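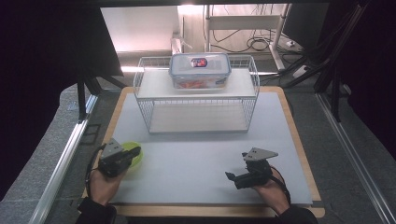

How long do cut carrots keep in the refrigerator?

Carrots cut into sticks or coins will stay crisp for a good week if you keep them cold, in a container with a snug lid, and give them a little moisture. I've had them go longer than that, but by then I'm usually putting them in soup.

I started cutting my vegetables ahead of time when my work hours changed and dinner began to land somewhere past seven at night, which is exactly when I have the least patience for a peeler. My first few tries were pretty sad, I'll admit. I had slimy cucumbers, celery that bent like a shoelace, and a bag of lettuce I don't want to discuss! But with a bit of fussing I landed on a routine that works for my house, and I think it'll work for yours too.

What you'll need

A big cutting board, a sharp knife, a peeler, two clean dish towels, and four or five containers with lids that close properly. I use a set from Joron that I've had forever, plus a couple of odd ones that have lost their original lids and found new ones. A salad spinner is nice (mine is a Zinder, bought at a yard sale) but a towel will do the same job if you don't mind a little swinging around the kitchen.

Step 1: Wash and dry

Rinse everything under cool running water, and scrub the root vegetables with a brush. Then dry them, and I mean really dry them. Spread everything out on a towel, roll it up loosely, and go have a cup of coffee. Water left sitting on peppers and greens is what turns them to mush by the weekend.

Step 2: Cut the sturdy ones first

Start with carrots, celery, radishes and turnips. I peel my carrots if they're big and just scrub them if they're skinny. Cut them the way you expect to eat them, sticks for lunches and coins for the skillet. I do 250 grams of carrots per person for the week, and my family goes through every bit of it. If you've got small snackers at home you may want more.

Celery gets trimmed at both ends and cut to fit the container. Save the leaves! They're lovely in chicken salad, and they freeze well if you've got a bag going for stock.

Step 3: Cut the juicy ones last

Peppers, cucumbers and anything else with a lot of water in it should come at the end, so your board stays dry as long as possible. I only cut two or three days' worth of cucumber, and leave the rest whole in the drawer. Tomatoes I don't cut ahead at all. I've tried it every which way and they're never as good.

Step 4: Pack them up

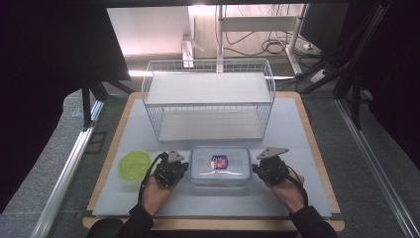 Fold a paper towel to fit the bottom of the container for peppers and cucumbers, and change it halfway through the week if it feels soggy. Carrots and celery like the opposite treatment. You can lay a damp paper towel over them, or cover them in cold water and change the water every other day. I go back and forth between the two. Water keeps them snappier, but the towel is a whole lot easier to carry home from the office.

Try not to cram things in. If you have to lean on the lid to get it shut, use a second container, even if that means digging around in the back of the cupboard for one.

Keep onions by themselves, please. I once put sliced onion in next to melon, with only a bit of plastic wrap in between, and we had onion melon for three days.

Step 5: Label and shelve

A strip of masking tape and a marker is all I've ever used. Write down what it is and the day you cut it. Things that need eating soon go at eye level, and the sturdy stuff can go lower down. My refrigerator is an old Ntuli that runs colder at the back, so I keep leafy things toward the front or they freeze at the edges.

If something loses its crunch

Limp carrots and celery will usually perk up after half an hour in a bowl of ice water. If a vegetable is slippery or smells sour, though, it's time to let it go. Carrots that have just turned a bit white on the outside are only dried out, and they're perfectly fine to cook.

I do all of this on Wednesday evening with the radio on, which gets us through the end of the week and most of the weekend. By Tuesday it's eggs on toast.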